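The woman behind the Daltus plan would like you to eat fewer meals, buy less food and throw none of it away. She would also like you to pay for the privilege, and we spent most of a Wednesday morning arguing over whether those things belong in the same sentence.

Daltus is a meal-planning service run out of two rooms over a hardware store in Tamthorpe. Subscribers get a weekly shopping list and a set of dinners that use up what is on it. The company's claim, printed on nearly everything it sends out, is that a household can cut its food waste by 69 percent. I asked where the number came from.

"From our members," she said. "They keep a diary for 11 weeks. They write down what goes in the trash at the start and what goes in the trash at the end."

How many members?

"In that round, 300 signed up."

And how many finished?

She took a drink of coffee before answering that one. "Fewer. I don't want to give you a wrong figure, so I won't give you one."

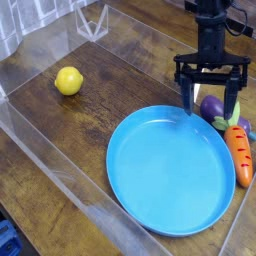 FOOD & HOME / THE LONG TALK

It is a fair answer, and it is also the problem. People who keep a trash diary for 11 weeks are not like the rest of us. They are the sort who label leftovers. I would expect them to waste less by the end of anything, including a course in watercolors.

I put this to her and she did not get cross. "Sure," she said. "If you write down that you threw out half a bag of spinach, you feel bad, and next time you buy less spinach. I think that's part of the plan working. You think it's cheating."

I do think that, a little. If the diary does the job, a notebook costs a dollar or two, and the subscription is $18 a month. She said a notebook does not tell you what to do with the other half of a cabbage. I said my grandmother did, and she never billed me.

We moved on to the lists themselves. I had followed one for two weeks before the interview, and my complaint was that it assumed a person who is home at six every night with the will to peel things. On the second Thursday I got in late, ate toast, and watched the whole chain come apart, since Friday's soup depended on what was left from the dinner I had not made.

"That's the thing we hear most," she said. "We used to tell people to freeze it. Then we found out they were freezing everything and throwing it out in the spring."

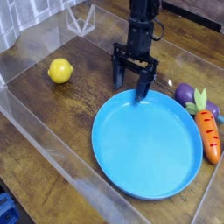

So the waste had moved to April. Did the diaries catch that?

"The early ones didn't," she said. "Eleven weeks isn't long enough. We ask about the freezer now." She said this plainly, and I give her credit for it, though I notice that the 69 percent is still on the mailings.

Her background is in school kitchens, which shows in how she talks. She thinks in trays and batches. She told me a long story about Grusano, the supplier that used to deliver to her old district, and a standing order for celery that could not be changed without three signatures. The celery came every week. It went out the back door every week. "I could have made the best soup in the county," she said, "and I still wouldn't have made a dent in it."

I asked whether that wasn't an argument against her own business. If the waste is in the standing orders, the family fretting over a soft pepper is a sideshow.

"It's both," she said. "I couldn't fix the celery. I can help somebody with the pepper."
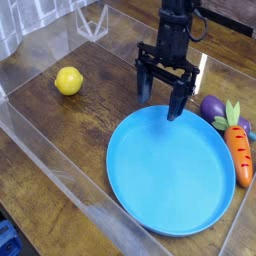
She was less sure-footed on money. The Daltus site says that members save enough on groceries to cover the fee. She told me that was "true for most families of four." For a couple? "It should be close." For someone living alone? "I'd tell them to try the free month and look at their receipts."

I did look at mine. I spent a bit less than usual in the first week and a bit more in the second, mainly on account of a jar of tahini that I still have.

A second version of the plan is due in August, with what the company calls loose nights, where nothing later in the week hangs on what you cook. The work is being done with Liyanage, a small design studio down the street, and she showed me a few printed pages. They looked sensible. They also looked a good deal like a list of things to keep in the cupboard, and I said so.

"People like being told," she said. "You'd be surprised how many people just want somebody to say, it's Tuesday, have eggs."

I wouldn't be surprised at all. I had eggs that night – my own idea, as far as I know – and put the last of the parsley in them. The rest of the cabbage is still in the drawer.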